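Cómo guardar las patatas de la huerta

2. Secar antes de almacenar

Extiende las patatas a la sombra, sin lavarlas, durante un par de días. Retira las que tengan cortes o manchas verdes y gástalas primero - las demás aguantan hasta mayo.

Pasa el resto a cajas ventiladas, con 20 kilos por caja como máximo.
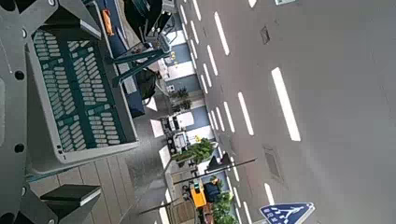
3. Elegir el sitio

Busca un cuarto oscuro y fresco, lejos de las manzanas. Deja 37 cm entre las cajas y la pared. Revisa cada quincena y quita los brotes a mano.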